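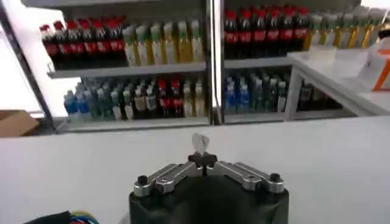 Attachment to ticket 1507: wrist view at the planning pose, bottle shelves behind the white tabletop.

Ticket 1507
Product: Skillby (pick planner), with Bezerra detector
Opened: 21 May 2019
Severity: Annoying. Reporter asked for Critical.
Status: Resolved, pending docs

Original report

Since updating Bezerra, the pick task on our table cell stalls before every motion. The arm goes to its planning pose, looks out over the table, and stays there. Skillby shows "evaluating grasps" for 17 seconds and then gives up with PLAN_NO_FEASIBLE_TARGET. We press retry, it has another good long think, and we get the same answer. The arm isn't faulted, the gripper opens and closes from the Gredent panel, and the old version of the task worked on the same PC. Please advise. We have turned it off and on again, so you can skip that paragraph.

Reply, Vitura support

Skipped with thanks. Could you send the planner log at debug level, the task file, and the wrist view from the planning pose? Please don't trim the log. The interesting line is always in the bit that was trimmed.

Customer

Attached, untrimmed. Sorry about the size.

Reply, Vitura support

Got it. The detector is handing Skillby 155 grasp candidates per cycle. Your task file asks for a single bottle on the tabletop, so that's a generous helping.

With the detections laid over the wrist view, nearly all of them land on the metal shelving beyond the table. The colas with the red caps score best. The yellow-green ones with the light labels aren't far behind, and the blue-capped water on the lower level comes in with middling confidence. As a piece of bottle detection it's lovely work. None of it is anywhere the arm can reach, so the planner solves inverse kinematics for each candidate, fails, writes a polite line in the log and moves on to the next one.

Two things to try:

1. In the Skillby task file, check that workspace_crop is set and that its frame is the robot base.
2. Run the detector alone with the crop drawn as an overlay, and tell us where the box sits.

Customer

workspace_crop is set. It has been set since April and I would have sworn it covered the tabletop and stopped at the far edge. The overlay disagrees. The box is standing up on end with most of it inside the shelving, as though someone had put the workspace away for the night.

I tried raising the confidence threshold while I was in there. That was a mistake. The colas survive any threshold you like, and the first thing to vanish was the test bottle we wanted.

Reply, Vitura support

Yes, please put the threshold back. It's a fine knob for bad detections, and yours are good detections of the wrong bottles.

A box on its end usually means the crop numbers are being read in the camera frame. Could you paste the block?

Customer

workspace_crop:
 frame_id: base
 mode: strict
 source: task

Numbers left out, they haven't changed.

Reply, Vitura support

Found it, and it's our fault. The new Bezerra expects the key to be called "frame". The old one took "frame_id". When the new one meets a key it doesn't know, it ignores it and falls back to the camera frame without a word of warning. "mode: strict" turns out to be strict about everything except this.

Please rename the key, restart the detector node, and confirm the overlay before you let the arm move. Keep speed at the reduced setting for the first run. The crop also feeds the collision margin, so that will shift as well.

Customer

Renamed. Box now lies flat on the tabletop where it belongs. Candidates are down to 2, both on the test bottle, one from the side and one from above. Planning finishes before I can get my hand back to my coffee.

New problem, though. The arm picks, and then Skillby says GRASP_EMPTY while the gripper is plainly holding the bottle.

Reply, Vitura support

That would be the Gredent driver. The update resets the closed-position calibration to the factory value, and the grasp check compares against it. From the driver panel:

- Stop the task and clear the jaws of anything you can take out.
- Run "Calibrate closed", at low force.
- Save to device. "Apply" only lasts until the next restart, and we've had words with the people who named the buttons.
- Restart Skillby so it reads the new value.

Customer

I had pressed Apply. Twice, with conviction. Saved to device this time and the grasp check passes. Ran the task through lunch at reduced speed and then at normal speed, no stalls, no false empties.

Could the detector complain when it doesn't recognize a key? Even a rude message would do. I spent a morning blaming the lighting and another one moving the lamp.

Reply, Vitura support

Change request is in. Unknown keys under workspace_crop will stop the node from starting, with the name of the key in the error. Until that ships, the overlay is the only way to tell. The old key name is still in the example task files, and we'll fix those under this ticket, so it stays open until the docs catch up.

You can put the lamp back.

Recent tickets
Skillby: planner times out after tool change
Bezerra: overlay colours swapped on second monitor
Gredent driver: calibration lost on restart
Skillby: retry button greyed out after cancelled plan
Bezerra: reflections on white surfaces reported as objects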